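Giving up the second car

2021-12-31

We sold the second car in July, and I said I'd write up how it went once we had a few months behind us. Several people asked, mostly people who live out our way and think it can't be done.

The car was a small hatchback that I drove to work and Georges used on weekends. It had 20 years on it and it needed a timing belt, two tyres and something done to the air conditioning. Jihad Moussa at the garage in Futevside had looked after it for most of that time and he told me the repairs would cost more than I'd get for it. His quote is still on the fridge. I sold it as it was, to a student, for less than I wanted.

My commute is now a 10 minute walk to the station at Flunport and then the train. Door to door it takes 20 minutes longer than driving did. I read on the way in and usually do nothing on the way home. The 478 bus is meant to connect at the other end but it leaves a minute or two before the train arrives, so I walk that bit as well. I have written to the council about the timetable and had a form reply.

The harder part was groceries. We used to do one big shop and fill the boot. Now I carry home what fits in a backpack, two or three times a week, and we get the heavy things delivered – rice, cat litter, laundry powder. The delivery fee annoyed me at first. I've stopped adding it up.
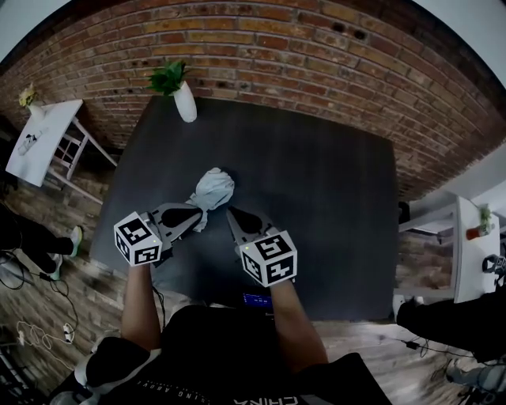 Crumpled blue-grey cloth over the dark table.

Hala had the most to lose, being seventeen and halfway through her learner hours when the hatchback went. She does them in the wagon now with Georges beside her, which means she only drives when he is going somewhere. Her aunt Abla Awad has taken her out twice in a manual. I'm told the clutch recovered.

What I got wrong was rain. I had a decent coat but no proper shoes, and I spent most of August with wet socks in a desk drawer. I bought boots in September from Sayegh on the main street and they have been fine.

We've also had two clashes where both of us needed the wagon on the same night. The first time I got a lift. The second time I stayed home, and I didn't mind as much as I'd expected.

The rego and insurance we would have paid went into a separate account, and part of it has already gone on a taxi to the airport and a new inner tube for the bike. I'll do the figures properly when we get to a full year.

– Rasha Majali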